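The Long Road Back to Likside

There are plays you read once in school and never think of again, and there are plays that follow you around for years like a friendly dog. For me the second kind has always been "The Miller of Likside," a country comedy in five acts that the Gosling Playhouse in Flendport brought back this past February, after leaving it on the shelf for 13 years.

The story is simple enough to tell over supper. A miller with two daughters promises the mill to whichever one marries first, and both girls, who are fond of each other and not much taken with any of the local men, agree to put off marrying for as long as they can stand it. Meanwhile a peddler arrives from Fidurberg with a cart full of ribbons and a head full of schemes, and by the end of the second act he is engaged to both of them -- and, through a muddle over a letter, to their aunt as well.

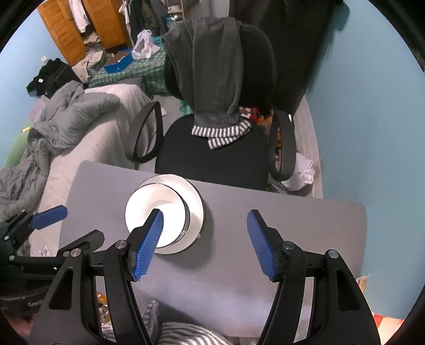
A white dish on a gray tabletop, with a chair behind.

What I had forgotten, in all the years since I last saw it, is how sad the fourth act is. The mill wheel stops, the old man sits up all night listening for it, and for 10 minutes or so of stage time there is hardly a joke to be had. Some productions cut most of this (I saw one that cut all of it, and the audience went home cheerful and a bit puzzled). The Gosling company kept every word, and let the quiet go on until people in my row began to shift in their seats.

Then the aunt comes in with her lantern and her dreadful singing, and oh, how we laughed! I have thought about that entrance a good deal this summer, with the theaters dark and my old paperback copy open on my knees. It reads well on a porch, if you do the voices, and I would start with the peddler -- he gets the best of the insults, and most of them are aimed at the miller's goose.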